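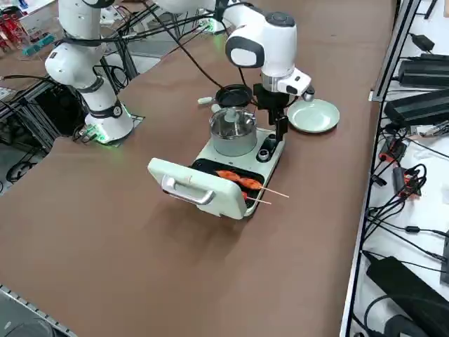 Lid held over the steel pot.

Kinship terms from the 1302-page reprint, can we trust them?

fieldnotes_dan
I keep seeing the Fillell word lists cited as if they settle the cousin question for the whole valley. He collected 983 terms in one September, through one interpreter. I don't buy it. Has anyone checked them against later work?

oxbow
Binder did, at least for the upland villages, and most of it held up. What would you accept as a check?

fieldnotes_dan
Somebody going back and asking people how they use the words — at a funeral, say, or when land is divided. Binder sat down with the same list and read it out loud.
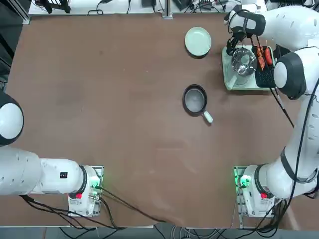
And if you read a list to people, they'll mostly agree with it. That's a test of manners. I'd want to see the terms turn up in talk first.

marrow_hill
Unfair. Binder's appendix has some 800 lines of recorded conversation. Did you get that far?

fieldnotes_dan
I did. The cousin terms show up twice, both times from the same household.

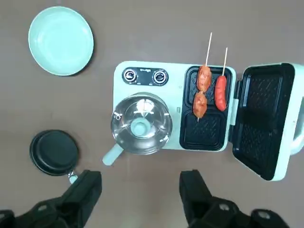
Toy kitchen set with clear kettle, from above.

oxbow
Twice is thin, I'll give you that. Dela Peña argues the lowland speakers dropped the distinction anyway, so maybe you're both looking for something that was already going.

marrow_hill
Or it was never there in the lowlands. Dela Peña assumes a loss and then dates it. I still think Binder is sound for the uplands.

fieldnotes_dan
Then we disagree. I'll read the appendix again, but I'm not citing it yet.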